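The Bed Is a Table: notes for the folding talk
Damilola Ekwueme, September
Reading time: 2 min

Opening. Don't say good evening twice like at Womholm.

I fold clothes on beds. So do you. The bed is the largest clean surface most people own, right up to the moment they start folding on it, when it becomes the largest surface and the clean part is up for debate. My talk is titled "The Bed Is a Table" because Suleiman Oyewole needed a title by noon and I was standing next to a bed.

(Wait for the laugh. If there isn't one, move on briskly.)

1. The sheet

Start with what's underneath. A wrinkled sheet under a wrinkled shirt is two problems wearing one color. Pull the sheet toward you, clip the front edge, and leave it. Light-blue clips on olive green won't win any prizes for decor, but I own 16 of them and regret none. Adaeze Lawal irons her sheet first. Adaeze Lawal also alphabetizes soup.
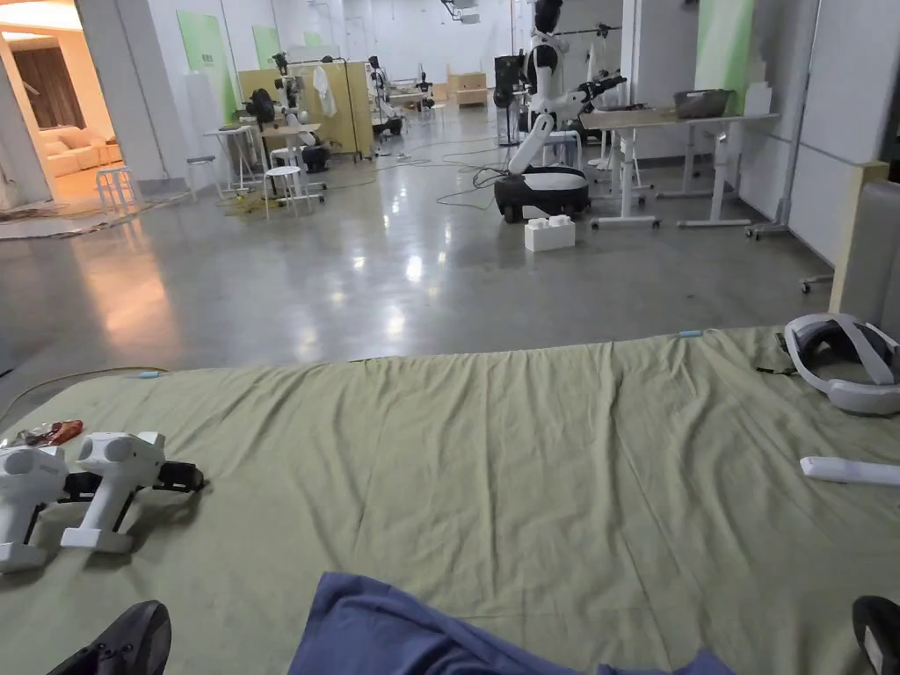

2. What else is on the bed

Ask for hands: who has cleared the bed before folding? Now who has moved everything six inches toward the headboard and called it clearing?

Go slow here, people recognize themselves. The far end of a bed is where objects go to retire. A snack bag. Another bag, yellow. A round pet bed, white and grey, on top of the big bed, so a bed with its own bed. I've been told it's fine as long as you have a working area the size of one T-shirt with its sleeves out. I was told this by Bello Bako, whose working area is a hallway.

Point at the navy cloth. One corner up, hem flat at the other end: a perfectly good start. Mention also that at any folding session somebody ends up face down on their arms at the side of the bed. Budget for it.

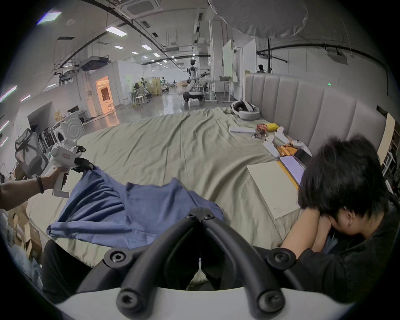

3. Corners

The useful part, so drink some water before it.

Everyone grabs a shirt by the middle. The middle knows nothing. Find a corner, pinch it, then find the one farthest away and pull until the cloth makes a shape you could name. A triangle counts. You'll get folds running between the two grips, and they tell you which way it's twisted. Turn one hand over, lower the whole thing, let go of the far side first.

If a bit of the fabric stands up in the middle of the bed like a small tent, leave it alone till the edges are down. Patting the tent early is how I lost most of the Lusska workshop, 40 people patting.
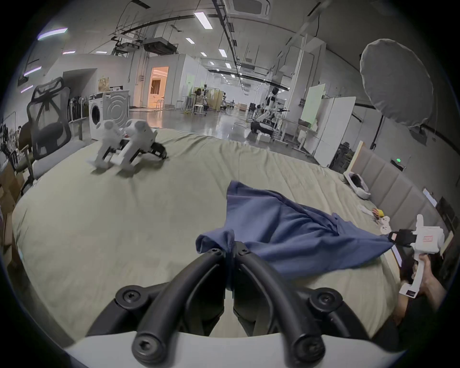 Blue cloth, held at both ends.

Optional story about Zainab Abubakar and the fitted sheet — only if we're ahead of time. She says I tell it wrong. She wasn't facing the sheet.

4. The crumple

Finish on the state we all know: cloth in a heap, back on the bed, the washing machine within view. I used to say "start over" at this point. Now I say pick any edge and follow it with your fingers to a corner, then go back to section 3. The handout for this is page 2, the one with my coffee on it.

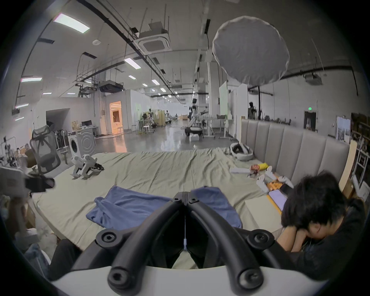
AMACH, September — Added after the run-through in room 202. Suleiman wants the corners before the sheet. He's probably right, but the jokes are in this order and I've learned them. Cut the hallway line if Bello comes. Bring a spare T-shirt, a dark one, and the big clips. Questions at the end, two at most, and none about socks.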